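Buffer state

A buffer state is a country that lies between two rival powers and is kept outside the direct control of both. The term is used in political geography and in the study of international relations. A buffer state usually has its own government and its own foreign policy, although the second is often limited by treaty or by pressure from its neighbors. It differs from a satellite state, whose policy is set largely by one outside power, and from a buffer zone, a strip of land that may have no separate government at all.

Function

The main purpose of a buffer is distance. Where two armies do not share a border, a local clash is less likely to grow into a general war, and each side has more time to detect a movement of troops. A buffer also reduces the number of points at which customs, river and grazing disputes can arise between the larger powers. These benefits depend on both powers believing that the other will stay out. When one side begins to doubt this, the same territory becomes attractive as a forward position, and the incentive to occupy it first increases.

Afghanistan in the nineteenth century is frequently cited as a buffer between the Russian Empire and British India. The narrow Wakhan strip in its northeast was left in Afghan hands so that the two empires would not touch. Siam, between British Burma and French Indochina, is another common case. Belgium was given a guarantee of neutrality in 1839, and the breach of that guarantee in 1914 is often used to show the limits of a paper commitment.

Types

Writers generally separate neutral buffers from leaning buffers. A neutral buffer avoids alliances and foreign bases. A leaning buffer has closer ties to one power but accepts restrictions that make it tolerable to the other. Finland after 1948 is sometimes placed in the second group, though its classification is disputed, as it kept a market economy and an elected parliament while taking Soviet security interests into account.
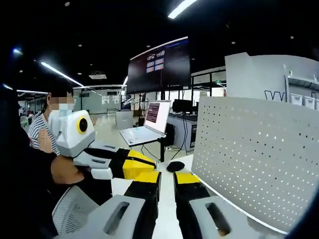

A further distinction is made between agreed and accidental buffers. Agreed buffers are set up by a treaty or an exchange of notes. Accidental buffers survive because the cost of taking them is higher than their value, commonly on account of mountains, desert or poor roads. An accidental buffer can lose its status quickly when a railroad or pipeline changes that calculation.

Measurement

No single test of buffer status is accepted. Most definitions require three conditions: a location between the rivals, a large gap in strength between the buffer and each of them, and an active rivalry. The third condition causes the most disagreement, since rivalries fade without a formal end date.

The Zamani scale, used in some teaching materials, scores a country on 13 indicators, including troop agreements, share of trade, transit rights and control of border crossings. Each indicator is marked from 0 to 2. A total of 10 or more is read as buffer status. Critics note that the scale gives the same weight to a foreign base as to a rail tariff, and that it cannot be applied to periods for which trade records are missing.

The Kernex list takes a simpler approach and relies on map position and military spending alone. It contains 86 entries. A country may be entered more than once if it served as a buffer in separate periods, so the total should not be read as a number of states.

Survival

Whether buffer states are more likely to disappear than other states is an open question. Conquest was a common outcome before 1945 and has been rare since then. Loss of control over foreign policy, without loss of formal independence, is harder to record and is left out of most lists.

See also

Balance of power
Demilitarized zone
Neutral country
Satellite state
Sphere of influence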